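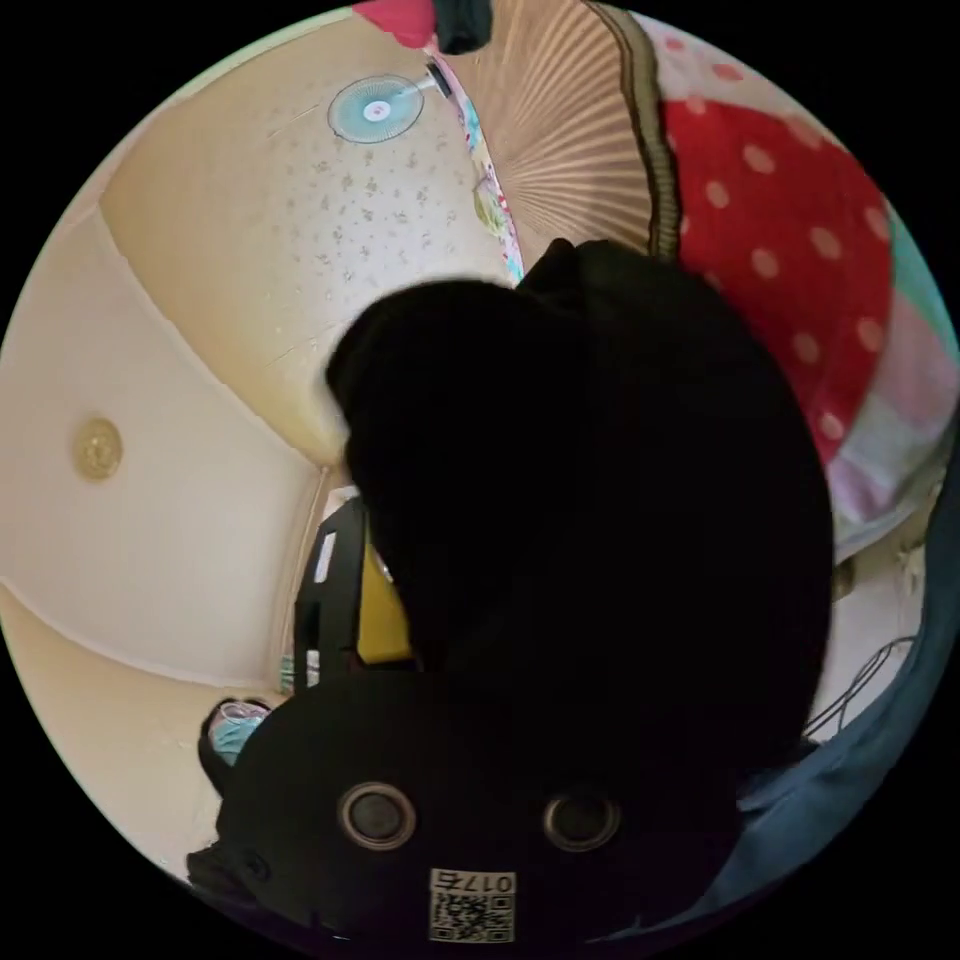
Visit to the Plosmont paper mill open day

The mill at Plosmont opens to the public once a year, in August, and I had missed it twice. This year I booked early. Tickets are free but you have to pick a slot, and by the time I looked only the 10 am and the last one of the afternoon were left. I took the 10 am.

Getting there is simple enough if you drive. The car park is across the river from the mill and you walk back over a footbridge. By train you get off at Statbridge and take the bus, which stops at the top of the lane. The lane is steep and has no pavement for the first stretch, so I would not fancy it with a pushchair.

Our guide was Eimear Mac Mathúna, who has worked in the finishing room for most of her career and now does the tours as well. She gave us ear plugs and hairnets at the gatehouse and asked anyone with a scarf to take it off. Then we went straight in.

The tour follows the paper, more or less. It begins in the pulp store, where bales of cotton linters are stacked up to the roof. Cotton is most of what they use now. Eimear said that rags came in by barge until the canal closed, and that women used to sit at long tables cutting off the buttons. A few of the buttons are in a glass case by the door, along with a pair of sorting knives.

Next is the beater room. The beaters are big oval tubs with a roller at one side, and the pulp goes round and round until the fibres are the right length. One of them was running. It is very loud and the floor shakes. There was a smell like damp washing, which I got used to after a few minutes. A man was taking samples out with a jug and holding them up to the window to look for lumps. He said they have a meter for this as well, but he does both.

The paper machine itself takes up the whole of the next building. It was put in second-hand and has been rebuilt several times. The wet end is the part to watch, where the pulp runs out on to the wire mesh and turns from something like thin milk into a sheet. The watermark is pressed in at this point by a roller called a dandy roll. They have a rack of old ones on the wall, including one for Cirnero, a writing paper the mill made for hotels. I asked if they still make it and was told no, but that they get letters about it.

We were not allowed to photograph the drying section because of a customer order going through. It was extremely hot in there and I was glad to move on.

The finishing room was my favourite part. The best sheets are still checked by hand, one at a time, and a practised sorter can get through 2,000 in a shift. We were each given a small pile to try. I passed a sheet with a crease in it and Eimear found it straight away. Heavy watercolour paper is packed here too, and you can feel the difference between the smooth and the rough surfaces.

The tour finished with a sheet-making session in the old stable. You dip a mould into a vat, lift it level, give it a shake and turn it out on to felt. My first was thick at one end and had a hole in it. The second was better. They press and dry them for you and post them on if you leave an address and pay for the stamp. Mine arrived the following week, a little wavy but usable.

There is a shop, with offcuts sold by weight, and these are good value. I bought a bag of mixed cream and white and a sketchbook made by Lightfoot, a small bindery that uses the mill's paper. Tea and cakes were in the canteen. The queue was long by noon and the scones had gone, so I had a cheese roll.

The mill limits the day to 400 visitors. The stairs to the sorting loft are narrow and there is no lift, but you can skip that bit and wait in the yard. The whole thing took a little over two hours. Wear flat shoes, as the floors are wet in places. Booking for next year opens in the spring, and there is a mailing list at the gatehouse if you want to be told when.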